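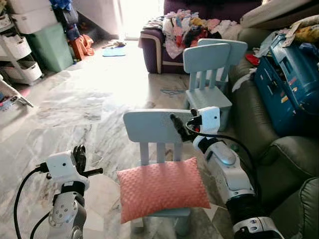 Protokoll der Planungsrunde Gerätebeschaffung
5. November 2021

TOP 1: Stand der Angebote
Es liegen zwei Angebote für ein zweiarmiges System vor, eines von Nomum, eines von Sleiman. Nomum nennt für die Miete 2000 Euro im Monat, Wartung nicht enthalten. Sleiman will nur verkaufen und hat den Preis für die Greifer bis heute offen gelassen. Ein Vergleich ist auf dieser Grundlage nicht möglich. Die Runde hält fest, dass beide Anbieter mit Bestwerten werben, aber keiner Angaben zu Fehlversuchen macht.

TOP 2: Aufgabe «Kissen und Kinderstuhl»
Diskutiert wurde, ob weiche Gegenstände überhaupt in den Anforderungskatalog gehören. Ein Kissen auf einem hellblauen Kinderstuhl, zwei Arme daran: Daraus lässt sich nach Ansicht der Mehrheit noch kein Bedarf über mehrere Jahre ableiten. Gefordert werden 144 Durchläufe in möblierten Räumen, mit Protokoll jedes Abbruchs. Vorführungen beim Hersteller zählen nicht mit.
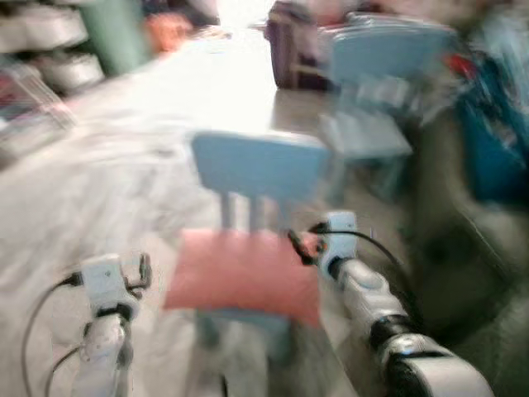 Pollow wandte ein, 144 Durchläufe seien vor Jahresende nicht zu schaffen, die Mietkosten liefen aber weiter. Man solle mit 22 beginnen und danach entscheiden. Dem wurde entgegengehalten, dass aus 22 Durchläufen niemand eine Ausfallquote ablesen könne. Keine Einigung, Punkt wird vertagt.

TOP 3: Nebenkosten
Ersatzfinger, Kabel und Transportkisten fehlen in beiden Angeboten. Geschätzt werden dafür etwa 400 Euro pro Quartal; die Zahl ist nicht belegt und wird vorerst nicht in den Haushaltsentwurf übernommen. Die Software Isterum wird nach Testlizenz kostenpflichtig, der Preis ist schriftlich anzufragen.

TOP 4: Beschluss
Keine Kaufzusage in diesem Jahr. Nomum wird um ein Angebot inklusive Wartung und mit monatlicher Kündigung gebeten, Sleiman um den fehlenden Greiferpreis. Nächste Sitzung im Dezember, sofern bis dahin beide Antworten vorliegen.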